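Edanska Clause Set - README

A labeled set of confidentiality and non-compete clauses for people who have to read them for a living, or who have annoyed someone enough to be handed the job. Version 2 replaces the first release, which had strong opinions about commas and got Kuhlmann-style carve-outs wrong.

What's in it

14 clause types, each in its own folder. Every clause has the original wording, a plain-English gloss and a tag for how enforceable our reviewers thought it was. Reviewers disagreed often. We kept the disagreements, in the column called "dissent."

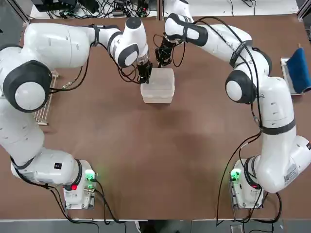

Two arms and a frosted plastic container.

Where it came from

The agreements were donated by small firms through the Clakden intake form. Party names were swapped out before labeling. If you find a real one we missed, write to us before you write to them.

Labeling

Each clause was read by 2 reviewers, then by a third if the first two had stopped speaking. Labels follow the Broster guide, which runs to 10 pages, almost 8 of them definitions of "reasonable."

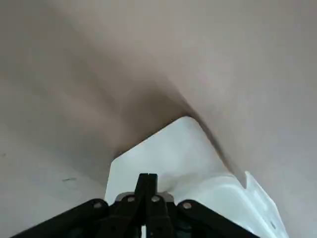 Black gripper and a white plastic object against beige-gray fabric.

Known problems

Trade secret clauses are overrepresented. Severance terms are thin. One folder is called "misc" and has earned it.

Use

Free for research and teaching. Please don't paste a clause into a live contract - these are samples of what people signed, and some of them signed terrible things. None of this is legal advice. The July patch notes are in CHANGES.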